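# Demos con dos brazos: ¿tiráis las malas o las guardáis?

**Foro > Manipulación > Recogida de datos**

---

**tornillo_flojo** · 2025-02-02

Buenas. Llevo una temporada grabando demostraciones por teleoperación con un par de brazos Sasska montados en una caja, y he llegado a ese punto en el que tengo muchos datos y muy poca idea de cuáles valen.

La tarea es una tontería sobre el papel: hay una sandalia en la mesa, en cualquier orientación, y entre los dos brazos hay que dejarla con la puntera hacia la pared del fondo. Uno sujeta, el otro gira. Un crío lo hace sin mirar. Yo, con los mandos en la mano, tengo días.

Grabo todo con Junon, que me guarda las posiciones de las articulaciones, la orden que mando y la cámara fija. De momento son 17 sesiones. Al revisarlas he hecho montones:

- Las buenas: agarro, giro, suelto, fuera.
- Las feas: llego al final, pero por el camino la pinza resbala, vuelvo a entrar, corrijo, murmuro.
- Las malas: la sandalia acaba contra una pared y doy por terminado el episodio con la dignidad que me queda.

El montón de las feas es, de largo, el más grande. Mi plan era quedarme solo con las buenas, pero entonces me sale un conjunto de datos que cabe en una servilleta.

Otra cosa que he notado es que casi siempre empiezo con el brazo izquierdo. No fue una decisión, soy zurdo y ya está. El derecho se queda esperando cerca de la puntera hasta que el otro ha cerrado. Cuando entreno, la política copia la espera con una fidelidad conmovedora: el derecho no se mueve ni aunque la sandalia esté en su lado.
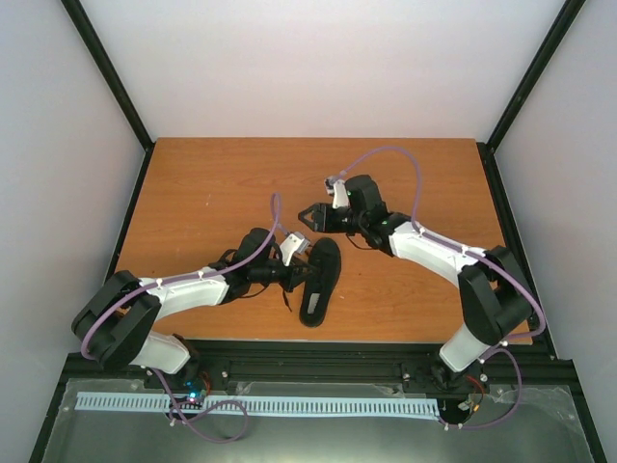 Total, que tengo que decidir si regrabo con el orden de los brazos alternado o si me apaño espejando episodios por software. Lo segundo me tienta muchísimo, por motivos que tienen más que ver con mi espalda que con la ciencia.

¿Cómo lo hacéis vosotros? ¿Filtráis, etiquetáis, rezáis?

---

**MaricarmenPID**

Las feas son las buenas. Guárdalas todas.

Si solo le enseñas agarres perfectos, la primera vez que se desvíe un poco va a estar en un sitio que no ha visto nunca y se va a quedar pasmada. El resbalón con su corrección detrás es lo más valioso que tienes, y lo estás poniendo en un montón con nombre despectivo.

Las malas sí, fuera. O guárdalas en otra carpeta con el resultado marcado como fallo, que el disco es barato y el arrepentimiento no.

---

**cuaternion_viudo**

Discrepo, y con cariño. Eso de guardar todas las correcciones lo he oído mil veces y lo he sufrido otras tantas. Si clonas comportamiento a pelo, el modelo no sabe que el resbalón era un accidente. Aprende a resbalar y luego a corregir, en ese orden. Tuve una política que soltaba el objeto a propósito para poder recogerlo con mucha elegancia.

Lo que funciona es grabar las correcciones aparte: colocas tú la sandalia mal, o la pinza mal, y empiezas el episodio ahí. Así el fallo no está dentro de la demo y la salida sí.

---

**MaricarmenPID**

> Tuve una política que soltaba el objeto a propósito

Eso te pasó por tener pocas, no por tener feas. Con cuatro episodios cualquiera aprende manías.

Lo de arrancar desde estados malos me parece bien, ojo. Lo que no me parece bien es tirar lo que ya tiene grabado.

---

**cuaternion_viudo**

No eran cuatro. Pero acepto que tampoco eran para presumir.

---

**tornillo_flojo**

Gracias a los dos, ahora tengo el doble de opiniones y los mismos datos.

¿Y si recorto? Es decir, en una demo fea quito desde que la pinza empieza a cerrar mal hasta que resbala, y dejo que el episodio empiece justo después. Me quedaría la recuperación sin el pecado.

---

**cuaternion_viudo**

Eso es lo que yo haría. Marca el instante a mano las primeras veces, hasta que te fíes de tu criterio. Luego puedes buscarlo por la apertura de la pinza: si ordenas cerrar y de golpe llega hasta el tope, ahí no hay sandalia.

Si tu modelo usa historial de observaciones, cuidado con el corte. No pegues el trozo de antes con el de después, que el brazo se teletransporta y el modelo se lo cree.

---

**pepa_servos**

Entro por lo del izquierdo, que es lo que a mí me preocuparía más.

No espejes a la ligera. Para que valga tienes que espejar la imagen, intercambiar los canales de los dos brazos y cambiar el signo de las articulaciones que toque (no son todas, y la que se te olvide será la de la muñeca). Además, la sandalia espejada es la del otro pie. A lo mejor te conviene, a lo mejor no, pero que no te pille por sorpresa.

Y los cables. Los dos brazos no los tendrás tendidos igual, los bucles no caen igual, y una cámara que ve el morado del cable lo usa como pista si la dejas. He visto una política que se orientaba por un bucle de cable. El día que lo embridaron mejor, dejó de funcionar.

---

**tornillo_flojo**

Lo de los cables me acaba de quitar el sueño. El derecho hace un arco enorme por encima de la mesa y el izquierdo sube en un bucle estrecho junto a la muñeca. Simétricos no son, no.

Con lo de la sandalia del otro pie no había caído. Llevo semanas mirando una sandalia y no se me había ocurrido que tuviera lado.

---

**pepa_servos**

Le pasa a los mejores. Entonces mi recomendación: regraba. Sorteo al principio de cada episodio, cara empieza izquierdo, cruz empieza derecho. Anótalo en los metadatos. Y no hagas todo un bloque de izquierdos y luego todo un bloque de derechos, que entre uno y otro cambia la luz, cambia tu cansancio y cambia el café.

---

**MaricarmenPID**

Aquí no estoy de acuerdo con el sorteo puro. Si la sandalia está pegada al brazo derecho y la moneda dice que empieza el izquierdo, vas a grabar una demo absurda, estirándote de lado a lado. El modelo no ve la moneda. Ve la sandalia a la derecha y al operador haciendo a veces una cosa y a veces la otra, y promedia. El promedio de dos brazos educados es que no pasa ninguno.

Regla fija: empieza el que esté más cerca. Y lo que sorteas es dónde pones la sandalia.

---

**pepa_servos**

Vale, me la quedo. Sortear posición y orientación, y que el brazo salga de ahí. Cuando caiga en el centro, que decida la dirección del talón o lo que sea, pero siempre lo mismo.

---

**el_becario_eterno**

Pregunta de novato: ¿por qué no dejar la sandalia siempre en el mismo sitio? Así seguro que aprende.

---

**cuaternion_viudo**

Seguro que aprende. Y para eso no necesitas aprender nada, grabas la trayectoria una vez y le das al play.

---

**MaricarmenPID**

No le muerdas, que la pregunta es buena. Becario: para comprobar que todo el tinglado está bien conectado, sí, un sitio fijo, unos pocos episodios, y si no consigue repetir eso es que tienes un error en los datos. Después se varía. Yo no grabo en serio hasta que pasa esa prueba.

---

**el_becario_eterno**

Gracias. Apuntado lo segundo. Lo primero también, con dolor.

---

**robledo_k**

Aporto desde el taller de Vonevdale, donde cometimos casi todos los errores del hilo y alguno que falta.

Nuestro problema eran los operadores. Cada persona teleopera con acento. Acuña entra por arriba y muy despacio, como desactivando algo. Masanobu Tsuji entra de lado y ya ha terminado cuando los demás estamos buscando el pedal. Las demos de los dos eran correctas. Juntas eran un desastre: la política bajaba por arriba, se arrepentía a mitad y se iba de lado.

Lo arreglamos escribiendo una hoja con el procedimiento. Corta, pegada junto al puesto:

1. Los dos brazos parten de la misma postura de reposo.
2. Espera de dos segundos quieto antes de soltar el pedal de inicio.
3. Entra primero el brazo más cercano, por el borde lateral de la suela.
4. El otro se aproxima solo cuando el primero ha cerrado.
5. Se suelta, se retiran los dos, se corta.

Al principio protestaron. En las siguientes sesiones las demos se parecían y la pérdida de validación dejó de hacer cosas raras. También recortamos las esperas largas, que el modelo se nos quedaba parado igual que a tornillo_flojo.

---

**tornillo_flojo**

¿Las recortáis a mano?

---

**robledo_k**

No. Un script que mira si ninguna articulación se mueve por encima de un umbral y, pasados cinco segundos así, se come lo que sobra. Nunca las pausas cortas, que en esas la pinza puede estar cerrando y si te las cargas le quitas el agarre. Lo sé por experiencia, y la experiencia fue un viernes.

---

**cuaternion_viudo**

Con un solo operador, que es el caso, lo de los acentos no aplica.

---

**robledo_k**

Aplica igual. El operador de la primera sesión y el de la última no son la misma persona. Que mire sus episodios de entonces y los de ahora uno al lado del otro.

---

**tornillo_flojo**

Los he mirado. No soy la misma persona. El de las primeras sesiones agarraba por el talón, sin excepción, y no sé por qué ni me atrevo a preguntárselo.

Plan, a ver si os parece:

- Las feas las recorto desde después del resbalón y las conservo.
- Las malas, a su carpeta, marcadas como fallo.
- Las sesiones antiguas de agarre por el talón, fuera del entrenamiento hasta que tenga con qué comparar.
- Regrabo con posición sorteada y brazo más cercano. Nada de espejar.
- Antes de todo, la prueba del sitio fijo, que me la salté como un campeón.

---

**MaricarmenPID**

Sacaría las del talón solo después de probar con y sin ellas. Pero bien.

---

**cuaternion_viudo**

Yo las sacaría ya. Y evalúa siempre con las mismas posiciones iniciales, marcadas en una plantilla que se quite antes de arrancar. Si cada vez pones la sandalia a ojo, acabas poniéndola donde sabes que le sale.

---

**pepa_servos**

Esto último es verdad y duele. Con siete posiciones vas servido para empezar, siempre que metas alguna de las que te dan rabia.

---

**tornillo_flojo**

Pasada la prueba del sitio fijo, con un susto: tenía los canales de las dos pinzas cambiados en la conversión desde Junon. Todo lo entrenado hasta ahora abría una cuando quería cerrar la otra. O sea que lo del brazo derecho esperando igual ni siquiera era culpa de mi zurdera.

---

**pepa_servos**

¿Y llevabas así desde el principio?

---

**tornillo_flojo**

Prefiero no contestar a eso en un foro público.

---

**MaricarmenPID**

Los datos crudos están bien, ¿no? Pues reconviertes y listo, no has perdido ninguna demo. Entrena otra vez con lo viejo antes de regrabar, así sabrás cuánto era sesgo y cuánto era el cambiazo.

---

**tornillo_flojo**

Los crudos están bien, comprobado. Lo dejo entrenando esta noche y mañana pongo las curvas aquí.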